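The council in Drodthorpe wants to take the salt out of the café at the leisure centre. Customers who want it will be able to ask for a sachet at the counter. The proposal went up on the noticeboard by the changing rooms on 28/04/2018, and I have been arguing about it with people ever since, so I may as well write the argument down properly.

I should say first that I am not against eating less salt. My father was told to cut down and he did, and I do most of my cooking now with very little of it. I accept what doctors say on the subject. My quarrel is with the shaker being taken off the table, and with the idea behind it, that the way to get people to behave sensibly is to make small things slightly awkward.

Consider what a shaker is for. Food leaves a kitchen seasoned to one person's taste. The cook can't know whether the person at table six has a cold, or has just swum 40 lengths, or grew up in a house where everything was boiled plain. The shaker lets the eater finish the job. It is the last bit of cooking, and it has been handed over to the customer for as long as there have been cafés. A shaker also gives you control over the amount. You tip it, a little comes out, you taste, and you stop. 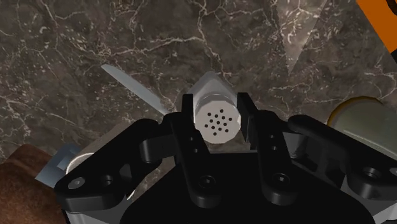
A sachet doesn't work like that. You tear the corner and it either gives you nothing or it gives you the lot. Most people, having opened one, use all of it. I have watched my own children do it. If you fold the top over to save the rest, it spills in the tray, and you have wasted it. I would be surprised if a person who salts from a sachet ends up eating less than a person who salts from a shaker. Perhaps somebody has measured it. The notice didn't say so, and when I asked at the front desk I was told the decision was "in line with the wider approach", which I took to mean that they hadn't.

Then there is the rubbish. The same building has a poster asking us to refill our water bottles. Fine. The café seats 200 on a busy Saturday in the swimming season, and a good number of those people have chips. Every one who wants salt will now produce a scrap of torn paper too small to recycle and light enough to blow out of the door and into the hedge. A shaker gets filled from a big bag and lasts for years.

The main argument on the other side is put well by Mawar Pattinasarany, who runs the lunch club at the Mackay Hall and knows far more about feeding people than I do. Her view is that most salting at the table is done out of habit. People sit down, reach out and shake before they have tasted anything. Take the shaker away and most of them, she says, won't miss it. The few who do can get up and ask. She tried it at the lunch club, moving the salt to a side table by the teas, and had 2 complaints in the first month and none after that.

I believe her, and I think her version is a good one. It is also a different thing from what the council is proposing. At the lunch club the salt is still there. You can see it. You walk over, use it as you like, and walk back. You don't have to ask anyone for it. The club members also know her and could tell her if they minded, and she would put it back.

Asking is the part I object to. It sounds like nothing, and for me it would be nothing. But I think about the people who use that café in the mornings. Plenty of them are older, and several find it hard to get up once they are sitting down. Some are shy. Some don't have much English. A man who has queued for his egg, carried it to a table and got his coat off isn't going to go back to the queue and wait behind six teenagers to ask for a sachet. He will eat the egg without. You may say that this is the plan working. I say he wanted salt on his egg, he is seventy-odd, he has paid for it, and it was his business.

It matters, too, that the same café sells what it sells. Crisps hang on a rack next to the till. The sausage rolls come in frozen from Vutar and have their salt baked into them already, and no customer has any say in that. The soup is made up from a tub. As I understand it from the packets in my own kitchen cupboard, far more of what I eat in the way of salt comes in with the food than goes on at the table. If the council were serious it would start with the supplier and the soup. That would take work and might cost money. Removing the shakers costs nothing and can be done in an afternoon, and it looks like action.
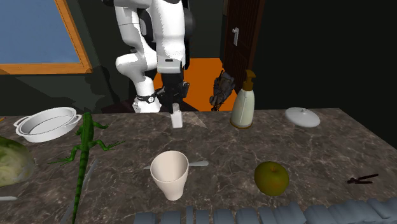 I have noticed this pattern in other places. The Morura, where we used to go for birthdays, took the sugar bowls off the tables and began leaving two wrapped lumps in the saucer. The puddings stayed as they were. At work we lost the biscuit tin from meetings and kept the vending machine, which is on a contract. It is always the thing people share and help themselves to that goes, and the thing that is sold in units that stays. I don't think anybody sits down and plans it this way. The shared thing simply has no one standing up for it. It doesn't bring in money and no firm will ring up to complain if it is removed.

Sharing is worth a little bit of defence on its own account. A table with a salt and a pepper on it, and maybe a bottle of vinegar, is a table somebody has got ready. You can lean over to strangers and ask if they have finished with theirs. I have had several conversations in that café which began with the vinegar, one of them with a woman who went on to sell me a very good second-hand bicycle. I wouldn't put that in front of a council as evidence, but it is part of why people go to a café instead of eating a sandwich in the car.

There is a fair point about cleanliness. Shakers get handled by everybody, and the ones in the café have at times been sticky. The answer to a sticky shaker is a cloth. They wipe the tables already. If the holes clog in damp weather, a few grains of rice in the bottom will sort it out, as every grandmother used to know, and the lid unscrews for washing.

What I would like the council to do is fairly modest. Put the salt on the side with the cutlery, where anyone going for a fork will pass it. Keep a few shakers back for the low tables by the window, where the older customers sit, and leave them out in the mornings. Ask Vutar what is in the sausage rolls and whether there is a less salty one. Put the answer on the board where we can all read it. Change the soup. Then look at it again in a year and see whether anyone has a view.

If they want to save up to 20 pounds a month on salt, which was also mentioned to me at the desk as a reason, I can only say that I doubt the sachets will be free.

Comments on the proposal can be left in the box at reception until the end of May. There were no forms left when I went in, so take your own paper.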